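3.2 How people talk about shared desks

I went into this part of the study thinking we'd hear mostly about noise. We did hear about noise (a lot!), but when I sat down with the December interviews from the Carulari building, what kept coming up was the table itself – who gets which end, who leaves their mug behind, and what you're allowed to move when the other person is at lunch. We sent the survey to 402 people and talked at length with a smaller group, and I've leaned on those longer talks here. Figure 1 shows two views of a shared worktable.
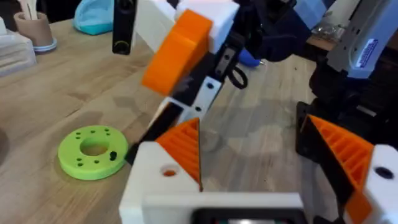
Montri Yimyam told me I was reading too much into the mugs. People leave things out when they're in a hurry, he said, and a cup on the wrong side is usually just a cup. He wanted me to look at the booking records before I wrote a word about territory.

So I did, and he had a point. The people who complained most about clutter were often the ones with back-to-back bookings, and they'd had no time to clear up either. Still, the records can't tell you how it feels to come back and find your notes pushed into a pile, and that came up in interview after interview.

We use cookies to remember your reading preferences. Accept | Manage settings

Lavanya Kurup and I then sorted the comments into 2 groups, one for space and one for time, and I'll admit we argued over plenty of them.
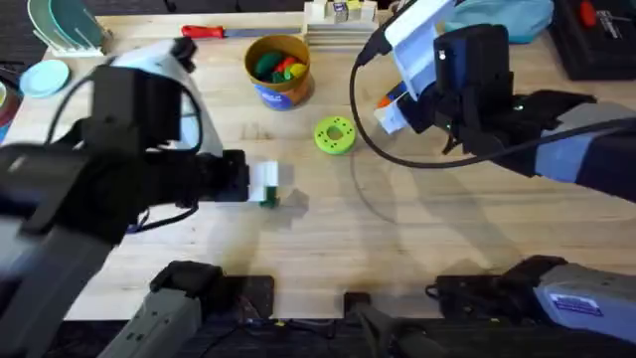
Figure 1. Shared worktable, two views.

Some comments plainly belonged in both groups, like the one about a neighbor who always "needed five more minutes" and spread out while taking them. We coded those twice and kept a separate list, which I come back to in Section 4.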